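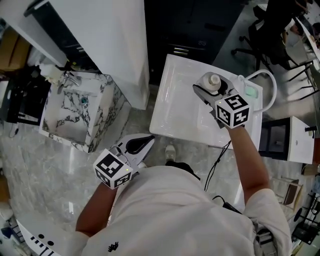
Datetti is an independent office that follows the work of state and local government and explains it to the people who pay for it. We read budgets, attend hearings, keep records of votes and publish plain accounts of what was decided and by whom. Our reports are written for residents, and we try to keep them free of the language in which public business is usually conducted. A subject may be as large as a state pension fund or as small as a white plastic bottle with a white cap, where a packaging levy is before the legislature and shopkeepers wish to know what it will cost them. Both kinds of report go through the same checks before they are released.

## How we began

The office was founded by Lenuța Nistor and Darius Preda, who had worked on opposite sides of the state house: she as a clerk to the appropriations panel, he as a reporter covering it. Their first publication was a guide to the school funding formula, printed in a run of 200 copies and handed out at town meetings. Requests for further copies came from school boards, parents and, in time, from legislators' own staff. The guide is now in its fourth edition and remains the document for which we are most often contacted.

## What we do

Our work falls under two main headings. The first is the Kotby Record, a searchable register of committee votes, amendments and sponsor changes. It currently holds 1589 entries. Each entry names the members present, the text as it stood at the time of the vote and any later correction. The second is our series of briefings, issued while the legislature is sitting, which set out the bills due for debate and the fiscal notes attached to them.

We also answer written enquiries from residents. These most often concern property tax relief, road repairs and the procedure for testifying at a public hearing – the last of these is covered in a short leaflet, available from the office without charge.

## Our people

**Lenuța Nistor**, Director, is responsible for the editorial programme and signs off all briefings.

**Darius Preda**, Deputy Director, oversees the Kotby Record and deals with requests for correction.

**Lăcrămioara Dobre**, Head of Research, leads our work on budgets and municipal finance.

**Cempaka Chin**, Public Enquiries, is the first point of contact for residents and schools.

## Independence and funding

Datetti does not endorse candidates, and staff may not hold party office or work on a campaign during their employment. We are supported by reader subscriptions and by a grant from the Rusu Trust. No single subscriber may give more than 100 dollars in a year without the gift being listed in our annual statement, which is published each December.

Members of the legislature who are named in a report are sent the relevant passages before publication and may reply in writing. Replies received by the stated deadline are printed in full.

## Contacting us

The office is open to visitors by appointment. Corrections should be addressed to Darius Preda and should give the title of the report and the passage concerned. All other enquiries may be sent to Cempaka Chin.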